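Salance Recipe Corpus: Data Card

We use cookies to remember your settings and measure visits. By continuing to browse, you agree to our use of cookies. Accept | Manage preferences

Version of 12 January 2023

Summary

The Salance Recipe Corpus is a collection of home-style recipes for soups, stews and braises, prepared in a single structured format. It is maintained by the Grokelura food archive and is intended for work on recipe search, unit conversion and meal planning. The current release contains 160 recipes.

Contents

Each recipe is stored as one plain text record with the following fields: title, yield, active time, total time, ingredients, method and storage notes. Ingredients are listed in the order of use. Quantities are given in US customary units, with metric weights supplied for flour, sugar, dried beans and rice. Optional garnishes are marked as optional and are left out of the shopping totals.

Of the 160 recipes, 35 are written for a pressure cooker. In these records, total time includes the time needed to reach pressure and the time needed to release it. Users comparing stovetop and pressure cooker versions of a dish should rely on total time only.

Sources

The recipes come from two sets of household cards, known as the Insaurralde set and the Marneo set. The Insaurralde cards are mostly bean and grain soups. The Marneo cards lean toward braised meats and contain nearly all of the recipes that call for wine or stock reductions.

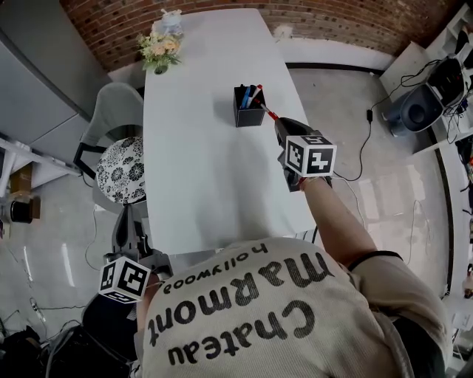 Spelling was corrected during transcription, and brand names were replaced with general terms such as "canned tomatoes" or "chicken stock." Where a card gave no quantity for salt, the field reads "to taste." No quantity was estimated on behalf of the original writer.

Changes in this release

- Added 14 recipes from the Marneo set.
- Removed 12 duplicate records, most of them variants of the same lentil soup.
- Split the former "time" field into active time and total time.
- Corrected the yield of the barley and mushroom stew.

Known limitations

The corpus has not been checked for nutrition or allergens and must not be used for dietary advice. Cooking temperatures for poultry and pork were copied as written and should be compared with current food safety guidance before publication. Vegetarian dishes are underrepresented in the Marneo set.

Use and corrections

The corpus may be used for research and teaching. Redistribution in modified form requires a note of the changes made. Corrections should cite the record title and the field concerned. Those received before the end of August will be considered for the next release.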